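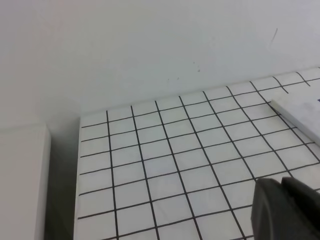
Section 4. Setting Up and Ruling the Grid Board

Read this section before you draw any lines. Section 3 covers the table, which must be level before the Tendau board goes on it.

4.1 Placing the board

1. Wipe the table and the underside of the board. Grit under the board will make it rock.
2. Set the board down with the white face up.
3. Slide it back until the rear edge meets the wall.
4. Press on each corner in turn. If a corner moves, fit one of the thin shims from the bag.

Note: Leave the left edge of the board clear enough to lay a ruler along it. All measurements start from this edge.

4.2 Marking out

1. Measure along the front edge from the left corner. Make a small pencil tick every 95 mm.
2. Repeat along the back edge, again starting from the left.
3. Turn the ruler and tick both side edges at the same spacing, starting from the front.
4. Check the ticks at the front against those at the back. If the last pair is out by more than the width of a pencil line, rub them all out and start over.

Caution: Do not measure from one tick to the next. Keep the ruler at zero on the corner and read off each distance. 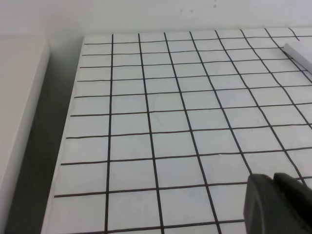
Shabnam Tanoli
Technical Writer, Minhas guides

4.3 Drawing the lines

1. Use a black marker with a chisel tip. Test it on scrap card first.
2. Draw the front-to-back lines, working from left to right if you are right-handed.
3. Let the ink dry for 30 minutes.
4. Draw the cross lines, starting at the back.
5. Leave the board alone for another 30 minutes, then erase the pencil ticks.

Note: Small wobbles in a line do not matter. Squares are used to say where an object goes, and a line that wavers by the width of the marker will not change which square it sits in. Lines that thin out near the edge can be gone over once.

Caution: Keep solvent cleaners off the ruled face. Use a dry cloth, or a damp one with no soap.

4.4 Naming the squares

Columns take letters, starting with A at the left. Rows take numbers, starting with 1 at the front. The square in the front left corner is A1. Do not write the names on the board. Copy them onto the layout sheet, part 1585.

If you already have an Asel layout sheet, check its row order before using it. Older sheets number from the back.

Go to Section 5 for placing objects on the grid.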